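December, early evening

I told myself I would only sit down for a minute after the market and now it's dark out and the tea has gone cold beside me, so I may as well write. The walk back up from Sallmont nearly finished me. I'd bought far more than I meant to, the way I always do when the stalls are piled high and it's getting close to the holidays, and the bag handle cut a groove in my fingers that I can still feel.

The kitchen is no use to me at the moment. The counter got its second coat of oil this morning and the tin says 8 hours, and I know myself well enough to stay out of there or I'll be setting down a cup without thinking. So everything went upstairs to the bedroom! I spread the pink plastic over the duvet first, then got out the green tray with the gold lettering, the one I found at the Jollow sale and have never once regretted. It shines so nicely with apples in it. I can't remember the last time fruit cheered me up this much.

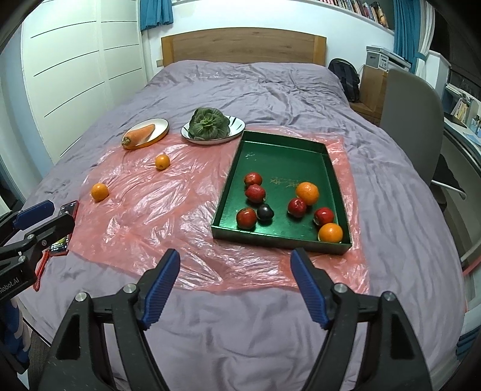
My market haul, having a rest on the bed.

The apples are the small red kind, which I like best because you can finish one and not feel you've had a meal. The plum was an afterthought. I went a bit overboard with the oranges and two of them didn't make it onto the tray, but they'll get eaten first, probably tonight, probably by me and in my robe. I put the carrot on the plate with the goldish rim and the greens on the one with the blue brushstrokes - I do love that plate, it came from the little shop on Assunção the summer I was house-sitting, and I carried it home wrapped in two sweaters.

Soup tomorrow, I think. The greens want using while they're fresh, and there's half a bag of barley left if I can remember which cupboard I moved it to. I'd like to try the Skamel recipe again too, the one with 200 grams of butter, but I'd better wait until there's somebody here to help me eat it.

I should move it all before bed. The duvet is a mass of wrinkles and I'm in no hurry to do anything about that. Must remember to call about the radiator in the morning.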